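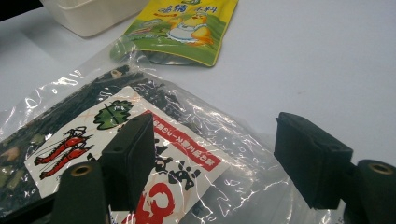 Fig. 1. Hand-held gripper, jaws open on either side of the clear seaweed bag.

Notebook entry, Gromeck handling software group
May 27, 2023
Subject: grasp candidate filter, film packaging, Wurketti planner branch

Purpose. The session was held to establish why the candidate filter rejects most side grasps on transparent bags, and to decide whether the fault lies in segmentation or in the width estimate that follows it. The matter has been open since March, when the Brumilville test log first listed it under planner errors. It should be moved to perception, for the reasons recorded under Findings.

Setup. The hand-held tool was used throughout on the white table. Frames were replayed offline through the segmentation node, the width estimator and the filter, in that order. The planner was run in report-only mode, so that it issued candidates and scores and no motion. Calibration file is the current one. The replay buffer was set to 2,000 frames, and 1,047 were retained after the blur check.

Findings, bag. The segmentation node treats the filled part of the bag as the whole object. The dark seaweed flakes give a firm boundary against the table. The right part of the bag shows the tabletop through the film, and the node assigns most of it to background. The bright highlights along the folds are then returned as small separate regions, which the filter discards as noise. The resulting mask is too narrow on the right, and the width estimator reports a graspable width that is smaller than the true extent of the bag. The filter consequently finds the right finger in "free" space when it is above film.

The printed label adds a second difficulty. It lies inside the bag, against the front film, and its red banner and shrimp drawings produce strong edges. In several replays the node closed a contour on the label alone. The yellow and green pouch that meets the upper part of the bag was separated correctly when the merge threshold was at 30. At 34 the two were joined into a single object. The threshold shall remain at 30 until the film class has been added.

Findings, open jaws. The empty-table portions of the recording were replayed next, to obtain a baseline for the finger mask. The mask is drawn from the finger model and ought to remove both fingers completely before segmentation runs. It does so for the broad inner faces. It leaves a thin residue at the edges where the pads are uneven, and the residue is passed on as an object. The soft shadow between the fingers was also passed on in a number of frames, with a low score but above the cutoff. 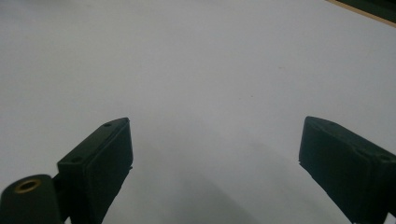 Changes made to the filter

1. The finger mask was dilated by a small fixed margin. The residue at the pad edges no longer reaches the filter. The margin is a parameter and has been entered in the configuration file with a comment.

2. A shadow test was added before scoring. Regions with low contrast and no closed edge are dropped. The test must not be applied to film, and for the present it is disabled whenever a highlight region lies within the candidate area.

3. Small bright regions adjoining an accepted mask are now merged into it before the width is computed. On the bag this extends the mask to the right as intended. It has not been tried on the Villalobos recordings, which were made under different lighting.

4. The brass inserts in the finger mounts were being matched as small round parts by the old fastener template. The template has been removed from this branch. Colleagues who still require it should load it explicitly.

Check after changes. The open-jaw frames were replayed with the revised filter. No candidate was issued between the fingers. The cream-white object at the upper left was kept as a region and marked as out of reach, which is the behavior requested. Specks on the table fall below the area limit and are ignored.
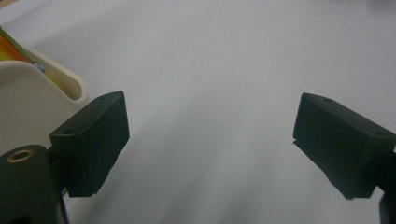
Fig. 3. Open jaws over bare tabletop, cream-white object at upper left. Used for the check after changes.

Outstanding. The width estimator still has no means of expressing uncertainty, and the filter treats every width as exact. A change to the message format is required and will affect the Wurketti planner as well as the logging tool. The proposal is to be written up separately. Film class labels are to be drawn by hand on the bag frames before the next training run. Branch pushed, not merged.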